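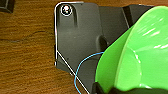
Dark grey moulded part on the wooden table, screw at the top left.

Sorin Tudose repairs things that have plastic cases. He has done it for most of his working life, first for Kordestani, where he was on the service counter, and for the last few years on his own account in Witport. He is 58. I went to see him on May 25, 2002, in the room where he works, and we talked at the table for most of the morning.

I began by asking what people bring him.

"Anything with a shell on it," he said. "Kitchen scales, hairdryers, sewing machine covers, brackets, housings. Things that came with a booklet that has gone missing. They think the inside is broken and very often it's the outside. A case has split at the corner, or somebody has put the wrong screw back in it."

He keeps a job book, and the last number in it when I looked was 1,470. He does not give each thing a long entry. There is the date, the surname, a word or two for the fault and the price.

"I used to write more. I wrote down what I'd done, step by step, and then I never read it. Now if there's something I need to remember I put it on a bit of tape inside the case. Then it's there for the next person who opens it, and that's usually me."

He spent a good part of our talk on screws. I had not planned to ask about them, but he kept coming back to them.

"With metal you can feel when it's tight. With plastic you feel it go tight and then if you carry on it goes loose again, and that's it, you've stripped it. So you stop early. You turn it backwards first until it drops into the old thread, you'll feel a little click, and then you go forwards. If you just push and turn, it cuts a new thread across the old one. Do that three times and there's nothing left in the hole but crumbs."

I asked whether he learned that at Kordestani.

"I learned it by ruining things at Kordestani. They had a drawer of spare cases. I got through a fair few."

He likes a screw that sits down in a round recess, where the head is below the surface and nothing rubs on it. He does not like glue. He will use it when a post has snapped off inside and there is no other way, but he charges the same and tells the customer that the next repair will be harder.

"Glue is a loan," he said, and then said he had heard that from someone at Tritis and it wasn't his.

Tritis is where he gets his small fixings. They are in Tundamham, a longish drive, and he goes himself when he could have them posted.

"I want to see them. In a catalogue a screw is a drawing. I take the old one with me in an envelope and I put it next to the new one on their counter. They're used to me now. I go once in spring and again in June, and after that it depends how much I've lost on the floor."

The table is wood, an orange-brown colour with the grain running along it. He bought it second-hand and has not done anything to it except clean it. Some people in his trade work on a rubber mat and I asked why he didn't.

"I tried one. Screws stick in it, and it smells when it's warm. On the wood I can hear them. If a screw rolls off on to the wood I know where it's gone without looking up. And a dark case shows up on it, you can see the edges of what you're working on. I had a black mat and half of what I do is black or dark grey. Silly idea."

A thin dark line curves over the wood on one side. I asked if it was a scratch.

"Could be. Could be the grain. I've rubbed it with my thumb enough times and I still couldn't tell you."

We got up then to make tea, and he showed me the other side of the room.

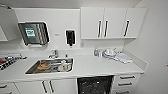
Traian Nedelcu

The counter with the sink in it is the part of the room he says he would keep if he had to give up everything else. It is long and pale, with white cupboards over it and under it. The towel dispenser and the soap are both on the wall, and the tap is a short one.

"When I came to see the place I looked at the sink first. The man wanted to talk to me about the rent and I was running the tap. Half of what comes in is filthy. People don't notice it on their own things. You get flour, hair, cooking fat, cat. If you open a case before you've cleaned the outside, all of that falls in, and then you're cleaning both."

His order of work is fixed. The case gets wiped down before a screwdriver goes near it. The screws come out and go in a saucer in the same pattern they had in the case, so that the top left screw is at the top left of the saucer. Then the electrical parts, if there are any, are lifted out and put well away, and only the bare shell goes in the sink.

"Warm water, never hot. Hot water will bend a thin case, only a little, but a little is enough and the halves won't meet. Washing-up liquid. An old toothbrush for the grooves. Rinse it, shake it, stand it on paper. Then leave it alone. I leave mine overnight. There's water in the screw holes long after the rest of it looks dry, and you can't see it."

What about a hairdryer?

"I mend hairdryers. I've seen what they do to plastic."

He gets through a lot of paper towel. He used to have cloths and gave them up when he found they left fluff in the grooves, and that he was forever taking a bag of them home to wash. The wall soap was there when he moved in. He had meant to take it down and have a bar instead, but a bar of soap on a wet counter picks up metal filings and he didn't want those on his hands.

The upper cupboards have plain fronts and dark upright handles. I asked what he kept in them and he said tea, mostly, and things belonging to customers who had not come back.

"I give them a year. I ring 2 times, I write once. After that I use it for parts. I've only had one person turn up later than that, and she'd bought a new one, she only wanted to say sorry."

Back at the table I asked how he decides that something is not worth mending. He thought about it for a while.

"If the price of doing it is more than half of a new one I tell them. I don't tell them not to. A woman had me do a radio cabinet that cost her more than the radio ever did, and she was quite right, it was her father's. But I say the figure out loud before I start. Most of the arguments I had at Kordestani were because the figure came at the end."

And things he can't mend at all?

"Plastic that's gone brittle. You touch it and it flakes. It's had sun on it, it's sat on a windowsill. I can fix one crack and there'll be another beside it by the time they get it home. I don't take those."

He turned a housing towards the window and went over it with me, mainly to make a point about looking before touching. He wants to know how many fixings he can see and whether they match. If one head looks brassy and another looks darker, he wants to know if it was made that way or if somebody has been in before him. It may only be the light, he said, so he tilts it and looks again. 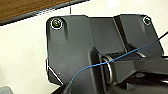
The housing from nearer to, with a screw at each top corner.

"People go for the screw they can see best," he said. "I go for the one that's hardest to get at. If that one won't come out there's no use having the others out, you've only made it weaker. So that one first, a quarter turn, then leave it. Then the others, a quarter turn each. Then round again. The case comes apart evenly and you don't snap a corner."

Where there is a seam he follows it with a fingernail before he uses any tool. Many cases have clips along the seam as well as screws, and the clips break if they are levered from the wrong side. He has a set of flat sticks for this, cut down from wooden kitchen spoons. He has never bought the proper ones.

I asked about the rings and washers that turn up inside, since he had mentioned them twice. He said they cause him more trouble than anything else on the table.

"They drop out when you're looking at something else. You find a washer by your elbow and you don't know if it came from this job or the last. So, one job on the table. I'm strict about that. The last one is closed and in its bag before the next one is opened. If the telephone goes I put a bowl over it."

He does not have anyone working with him. A nephew came for part of a summer and was good with his hands, but wanted music on, and Sorin wanted to hear the screws. They are still on good terms. He would take someone on for two mornings a week if the right person asked, and he would start them on cleaning.

"At the sink for a month. You learn the shapes that way. You wash enough cases and you begin to know where the posts are going to be before you've opened it. Then the screwdriver."

I asked if a month wasn't rather long.

"I did longer," he said. He poured the rest of the tea away, washed both cups and went back to the table.

Sorin takes in repairs at Witport on weekday mornings. He asks that people bring any loose screws with them in an envelope, even if they are not sure where they came from.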